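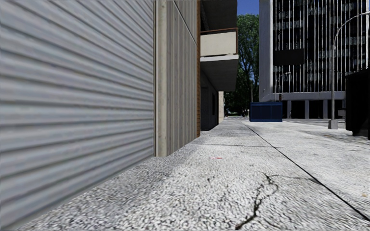

Pavement by the shutter, Fomgate

FOMGATE TRADERS AND RESIDENTS
Minutes, Thursday meeting, upstairs room, 7 pm
Present: 14. Apologies: 5. Chair opened late, key trouble.

1. Last minutes
Agreed. One correction, Korby bakery said they never offered free rolls for the market, only half price. Amended.

2. November night market
Main item, took most of the evening. 19 stalls confirmed, 40 is the limit on the licence. Deposits slow. Chair to ring round again before the weekend. Skavitard quote for lights and generator is up on last year, felt to be steep but no other quote in. Accept if they include the taking down. Hot food at one end only, after last years smoke complaints.
Start time: 4 pm or 5 pm? Long discussion. Vote taken, 5 pm carried.

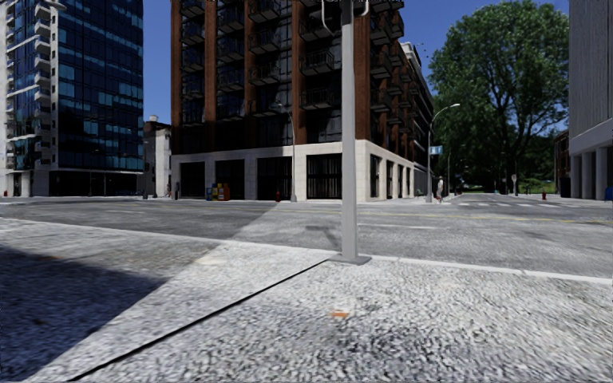
Halloran asked whether five o'clock wasn't too late for families with little ones, and said the school lot would have gone home for tea by then. Noted. Vote stands, but craft table could open early if someone will run it. No takers yet.

3. Music
Brass band can't do it, double booked. Choir can, wants a covered spot and somewhere to leave coats. Esfahani Carpets offered their back room for coats, accepted with thanks. No amplified music after 9 pm, condition of licence so not up for debate. 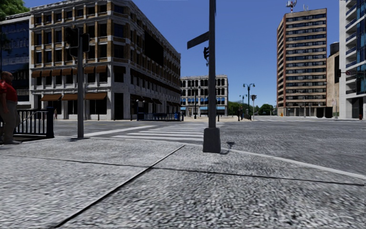
Fomgate Traders Minute Book, p. 19

4. Leaflets
Proof passed round. "Stationary stall" to be corrected to stationery. Korby will take a pile for the counter. Door to door split by street, list went round, two streets still blank.

5. Money
Balance read out, healthy enough. Agreed to hold stall fee at £40. Raffle licence form still not sent, ACTION Secretary, by monday.

6. AOB
Bins: ask council for extra collection morning after.
Lost umbrella, green, left at last meeting, still behind the door.
Pitch plan to be redrawn, too small to raed.

Closed 8.50 pm. Next meeting same room, bring own mug.

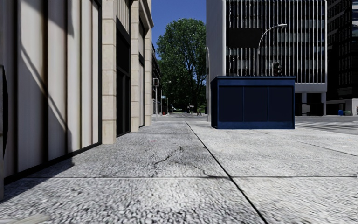
Pavement and kiosk, Fomgate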